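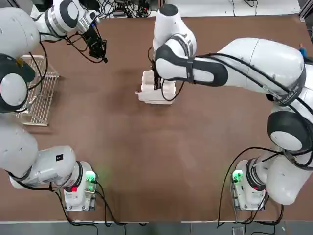
Section 4. Putting the dish rack together and living with it

The Flurnex wire dish rack comes in a flat box that says "assembles in minutes." It doesn't say how many. Read this section once before you start, preferably sitting down and before dinner, when there is still somewhere to put the plates.

4.1 What you should find in the box

One main basket, already formed and coated white
One upright frame
Two side rails
Four clip-on joints, in a paper bag
One drip tray
One utensil cup
One bag of rubber feet (there is a spare, which you will lose before you need it)

If a part is missing, look inside the cardboard corners first. Rogelio Belmonte, who answers our parts line, reports that the paper bag lives in the lower left corner and is thrown out with great confidence by most of the people who call him.

4.2 Choosing a spot

1. Pick a flat surface at least 21 inches wide. A kitchen counter is the usual choice. A large table works too, provided it is level and you don't plan to eat at it.

2. Leave 11 inches of clearance above the rack if it will stand under a cabinet. Dinner plates go in at an angle and come out at a different one.

3. Set the rack on whichever side of the sink you don't wash from. Right-handed people generally want it on the left. Households with one of each should settle the matter before step 4.

Caution: Do not stand the rack on a stovetop, even a cold one. The coating softens, and stovetops don't stay cold.

4.3 Assembly

1. Lay the basket upside down on a towel. The towel protects the table from the wire and the coating from the table.

2. Push a rubber foot onto each of the bent wire ends. They are meant to be tight. Dip them in warm water with a drop of dish soap and try again before using any language.

3. Turn the basket right side up. Press on each corner in turn. If it rocks, take hold of two opposite corners and twist gently until it stops.

Note: "Gently" means with your hands. We have received racks back that were adjusted with a knee.

4. Hook the side rails over the long edges of the basket, with the curved ends facing out. If the curved ends face in, everything will fit perfectly until step 6.

5. Snap two joints onto each rail. Each should click. A joint that doesn't click is usually backward.

6. Lower the upright frame into the joints and press down on both sides at once. Doing one side and then the other will get you a frame that leans.

7. Slide the drip tray underneath, spout toward the sink. The spout is the low end. Pour in a spoonful of water to check, and wipe up whatever you learn.

8. Hang the utensil cup on any outer wire. It holds 30 pieces of ordinary flatware, or a single ladle that refuses to share.

4.4 Loading

The parallel wires are for plates. Load from the back, largest first, all facing the same way. Bowls go toward the front, tipped forward so they drain instead of collecting a small pond. Glasses go upside down along the outer edge.

Pots can go on top if you must. The rack will carry a saucepan without complaint. A cast-iron skillet should be dried by hand, both for the sake of the rack and because Visitación Olmedo, who wrote the care notes for the Calvo edition of this manual, feels strongly about cast iron and checks.

Caution: Place knives in the cup with the points down. Do not lay them flat across the wires, where they will be found later by whoever reaches in for a spoon.

Caution: Do not carry the rack while it is loaded. The side rails look like handles. They are side rails.

4.5 Cleaning

1. Empty the drip tray daily. It has no smell on day one, which leads people to trust it.

2. Once a week, wash the basket and frame with warm soapy water and a soft brush. Run the brush along the wires, then across them at the crossings, where the tea stains gather.

3. For hard-water marks, wipe with equal parts white vinegar and water, leave for ten minutes, and rinse.

4. Dry under the feet. Water trapped in the rubber will find any nick in the coating and turn it orange.

Do not use steel wool, scouring powder, or the rough side of the sponge. If the coating does chip, dry the spot and dab on the touch-up paint (part 384). Let it cure overnight before putting the rack back to work.

4.6 Common complaints

The rack slides. One or more feet are missing. Check the spare you haven't lost yet.

The frame leans. See step 6 of 4.3. Pull it out and press both sides together.

Water runs onto the counter. The tray is in backward, or the counter slopes away from the sink. We can help with the first.

Plates tip over. They are too shallow for the spacing. Put them in every other slot, or wash fewer plates.

Replacement feet, joints, and cups are listed in Section 7.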